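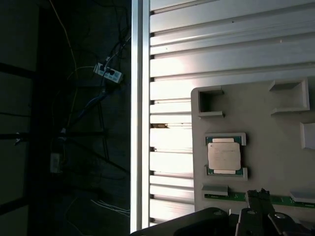

Week 6 handout: Automating the refurbishing bench
Work and Technology, second semester
Prepared by Nantana Hemmin

Read this before Thursday. The tutorial will be on the second half, so if you are short of time start at "What happened to the jobs".

Background to the case

Padik is a refurbisher of office desktops. It takes in machines coming off lease, tests them, swaps out parts and sells them on to schools and small businesses. The workshop is in Sandon. In June, when the leases roll over, 1128 machines came through the door, and the bench could not keep up.

Before the change the bench ran like this. One technician took a tower from the rack, opened it, pulled the memory and the processor, sorted the parts, fitted the replacements, closed the case and sent it to testing. The whole job belonged to one person. Technicians put their initials on a card that travelled with the machine, and if testing sent it back, it came back to the same bench.

The company brought in an arm for the middle part of the job. People still open and close the cases. They also still do the cleaning, because dust in an old machine is never in the same place twice.

Parts have to be presented to the arm the same way each time, and for that the workshop uses moulded or printed holders. A processor sits in a shallow nest with corner guides. Memory modules stand in slots. Setting up these holders has become a task in its own right, and it did not exist before.

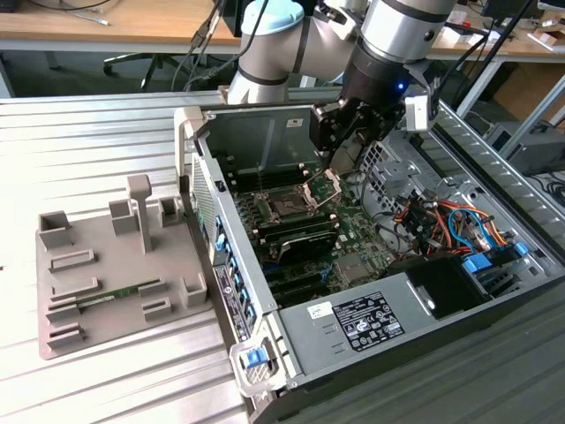

Why does a person still have to open the case before the arm can start?

Cases differ too much from one maker and model to the next. Latches, screws and side panels all vary, and a technician handles that variety faster than anyone could program for it. Once the lid is off and the tower is lying on its side, the layout of the board can be matched to a stored program.

What happened to the jobs

The headcount stayed the same in the first year. The content of the work did not.

Three roles came out of the old one. The preparer opens cases, cleans them and loads the holders. The cell operator picks the program, watches the run and deals with stoppages. The finisher checks seating, closes the case and sends it to test. At first people rotated through all three. By the end of the year most had settled into one, partly by choice and partly because the operator role needed extra training and the company had paid for only two people to do it.

Pritchard, who has been at the bench longest, became a finisher. In his interview (full transcript in the reader) he says the work is easier on his hands and harder on his patience. He used to set his own pace. Now the next machine arrives when the cell is done with it.

Pay moved for the operators only. The preparers argued that a badly loaded holder stops the cell just as surely as a bad program, and that the skill in loading was not being counted. The company agreed to review this and had not finished when our interviews closed.

Some figures from the site visit

Machines through the bench in an ordinary week, before: 90
Machines through the bench in an ordinary week, after: 166
Minutes of training for a new preparer: 55

Be careful with the first two. The company also added a second testing station in the same period, and we can't separate the effect of one from the other.

Stoppages

The cell stops when a part is not where it should be or when the fingers meet resistance they don't expect. The operator then has to decide whether to clear it by hand or call the supplier, Ferkesari. In the early weeks the rule was to call. Operators found this slow, and a looser practice grew up in which they cleared small faults themselves and wrote them in a notebook. Management later adopted the notebook as the official log. We looked at a similar pattern in week 4, with the bakery.

Terms to know

Fixture: anything that holds a part in a known position.
Cell: the arm, its work surface and the space kept clear around it.
Pacing: who or what decides when the next unit of work begins.
Job enlargement and job narrowing: see the week 2 notes.

For the tutorial

Bring half a page on one of these.

Did the preparers lose skill, gain it, or swap one kind for another? Use the interviews, and say which lines you are relying on.

Who should have been consulted before the bench was divided into three roles, and at what stage?

Suppose the June volume came every month. Which of the three roles would come under strain first?

Reading: chapter 5 of the reader, and the two preparer interviews in the appendix. The operator interview is optional.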